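Re: [pantry-swap] what to do with all this pasta

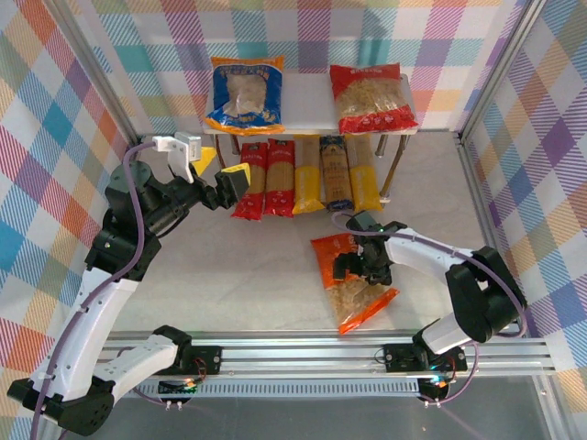
Spaghetti standing up in front, two big bags up on the shelf, one still to find a spot

On 11/14/18, Elfriede Sperling wrote:
> Do you all lay your spaghetti flat? Mine slides
> everywhere and I have over 70 recipes calling for it!

Hi Elfriede,

I stand mine up, side by side against the shelf (red, red, yellow, dark blue, yellow, no system whatsoever). The fat bags go on top, and I love seeing the pasta through the little windows! The orange and red bag of short stuff is next, if I can squeeze it in. Did you ever try that Puka rack? I'm tempted...

Happy to swap some spaghetti for rice, by the way.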